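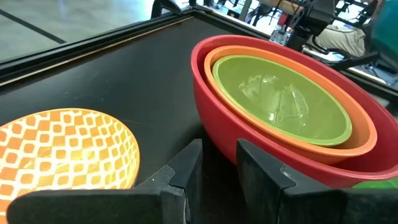
Budgeting for a two-arm table: speaker notes

Talks > Equipment and planning > Speaker notes

July 2023
By Hongjun Qiu

Opening

Hello everyone, thank you for coming, and thank you to Prosadthorpe for having me. I love this subject. I know budgets are meant to be the dull bit you get through before the robots arrive, but I think the budget is where you decide what kind of work you'll be doing for years.

Say who I am, keep it short. I plan the equipment for the Hekamow project at Enden. We work on tabletop handling with plastic bowls, plates and cups. Two arms share one table. I don't build the arms and I'm not selling any. I fill in the forms, I chase the deliveries, and I get to see what people do with everything once it's plugged in, which is my favourite part of the job.

Ask for hands up: who has a quote on their desk right now? (Wait. Someone always laughs.)

Start from the task

The first thing I ask any team is what they want to pick up. I ask that before reach, payload or any other number on the data sheet. Our answer was bowls, and I was thrilled, as a bowl is a wonderful test object. It has a thin rim, a curved wall and an inside that can hold something else. Put one bowl in another and there may be only a narrow gap between the rims. Your fingers have to fit that gap, so finger shape went on our shopping list before arm length did.

Ours are wedge-shaped, with a pointed tip. We priced them as a part that wears. Fingers pick up scuffs, and so does the table. If you budget for fingers once, you will be back asking for more money, and it's a much nicer conversation to have at the start.

Pause here and let people write down their own objects. Suggest they bring the real things to the supplier meeting. Zixuan Yuan carried a bag of bowls into ours, and the whole discussion changed! Until then we'd been talking about kilograms. After that we were talking about rims.

Where the money goes

Go slowly here, people take photos of this slide.

The arms are the line everyone looks at. Fine, they're the big one. But please write these beneath it with a figure next to each, even a rough guess:

- Table and frame, with a border wide enough to mount the arm bases on
- Grippers, spare fingers and the fixings for them
- Cameras, including one near each gripper if the work needs it
- Computers and screens
- Cables, clamps and ties
- The objects themselves, with replacements
- People's time for setting up and putting right

Our own miss was the cables and clamps. I'd put down a token sum, and the final bill for that line was £1174. There was nothing fancy in it. It was longer leads, better connectors, clips for the rails, and then more longer leads when we moved the computer. I still think it was money well spent. I'd just have liked to know.

The room has a say too. We plan for several workstations in one space, so every arm has neighbours, and people need to sit and stand near them with a screen in view. Draw the floor plan with chairs on it. Draw the chairs pushed back as well!
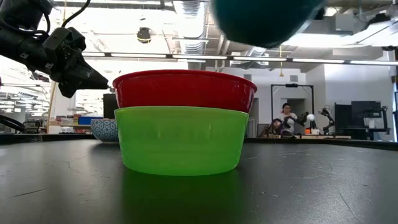

The same goes for light. A shiny bowl on a dark, polished top throws reflections, and a see-through one lets the light come through its walls. We hadn't set anything aside for lighting tests, and I'd now put down a couple of afternoons of somebody's time before buying a single lamp. Move things about, look at the pictures coming off your own cameras, and only then decide. You may find you need different bowls and no lamps at all, and bowls are cheap.

Do mention colour here. Buy objects in strong, different colours and a few with patterns. Red, orange, green and teal are easy for the people in the room to talk about ("the green one inside the orange one"), and a lattice pattern gives the cameras something harder to deal with. It's the smallest line in the budget and it gets the most use.

Two arms or one?

I get asked this more than anything. A second arm is more than a second price tag. It needs its own mount, its own leads, its own space to swing, and someone has to work out how the pair stay clear of each other. On our plan the bases face each other across the table, so both can reach the middle. That's the part you're really paying for, the shared middle. If your task never uses it, buy one arm and spend the difference on spare parts and training. If your task does use it, go for two from the start and design the table around them.

We compared 3 suppliers and went with Liang for the mounts and rails. I won't go through the scores. What I will say is that we asked each one the same thing: if a joint fails, what do we send back, and what do we do while we wait? The answers were very different, and they helped me far more than the brochures did.

Our contingency was £2000 and we used almost all of it. Finance had asked whether we could do without. I'd written down in advance the kinds of thing it was for (breakages, a second try at the mounts, carriage on returns), and that was enough to keep it.

Timing

Quick slide. Order the table first. Order the arms once the table drawing is signed off. Get the computers last, so long as you've checked the connections. Leave a gap between delivery and the day you've promised your first results, and make that gap longer than feels polite.

Show the working table on screen and leave it up while people ask things. Bring the microphone down to the front.
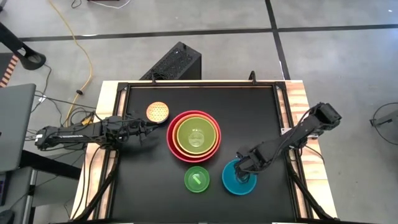 How much should we set aside for spares in the first year?

Enough to replace every part that touches an object, plus one of each cable you couldn't do a day's work without. Price those two lists properly and use the total, as a flat percentage tends to be too low for a small setup.

If there's time after questions

Talk about the frame. I could talk about the frame all day. A rail along the edge means you can clamp things on and move them later without drilling, and the plan you make now will change. I've never met a team that kept its first layout. Pay a bit more for the version you can undo.

Talk about storage too: shelves, boxes, somewhere for the objects to live so they're there next morning.

Close by asking people to send me their own lists. I'm collecting the lines that others forgot, and I'll add them to the sheet with thanks.

Comments

Milldown
I was at the back for this one. The chairs on the floor plan made me go home and redraw ours. We had an arm that would have met anyone getting up from their desk.

benchside_p
Do you put the object replacements under consumables or equipment? Our finance people send it back whichever one I choose.

Hongjun Qiu
Consumables, with a short note saying what they're for. Bowls and cups go through without a murmur. Fingers I put under equipment, alongside the gripper.

Tarn
For the forgotten list: a decent trolley. Also adaptors. So many adaptors.

Zixuan Yuan
I still have the bag of bowls if anyone wants to borrow it for a supplier meeting.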